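Udow Arm, Workshop Build Guide
Section 4: Teaching the Hanging Task

Revised August 27, 2020

4.1 Before commencing

This section applies to arms assembled at home or in a shared workshop from the Udow parts list. Members of the Karnside workshop must complete the bench checks in Section 3 before the arm is permitted near the garment rack.

1. Secure the arm base to its table and lock the rack in position.
2. Set the travel speed to 500 in the Spahić controller. The value of 677 used for free travel is not authorised for this task.
3. Confirm that the emergency stop is within reach of the operator.
4. Start the wrist camera and check that the rail is visible over the full approach.

CAUTION: Keep hands clear of the rail whenever the motors are energised.

4.2 Approach height

5. Raise the gripper until the curve of the hook is higher than the rail.
6. Move across the rail at reduced speed. Do not lower until the tip of the hook has cleared the far side.
7. Store the position as Waypoint 4.

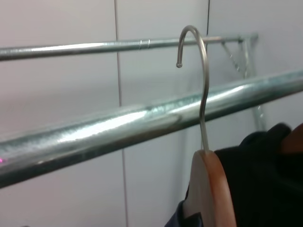
Figure 4-1. Hook above the front rail, before lowering.

NOTE: A galvanized rail reflects overhead lighting strongly. Where the camera loses the edge of the tube, reduce the exposure and repeat step 6. Do not alter the colour settings.

4.3 Lowering and release

8. Lower the hanger until the load reading falls to its resting value.
9. Open the gripper fully and wait for the controller to report a stable state.
10. Withdraw along the line of approach. Sideways withdrawal may drag a neighbouring hanger.
11. Inspect the hooks on the rail before the next cycle.

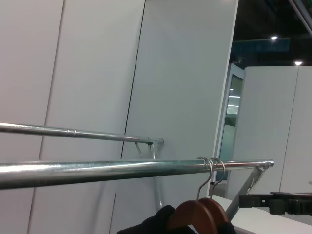
Kevser Demirtaş writes that the Alavport gripper needed a longer wait at step 9 on her build, and that a setting of 376 cured the early withdrawals. Builders using that gripper may adopt her value and should record it in the log.

4.4 Spacing

12. Check whether the hooks sit side by side or overlap. Where they overlap, move the next target further along the rail.
13. Save the revised target under a new name and retain the original.
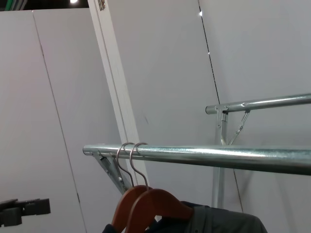
Figure 4-2. Two hangers at one end of the front rail.

14. Return the arm to its park position and switch off the motor supply before handling any garment.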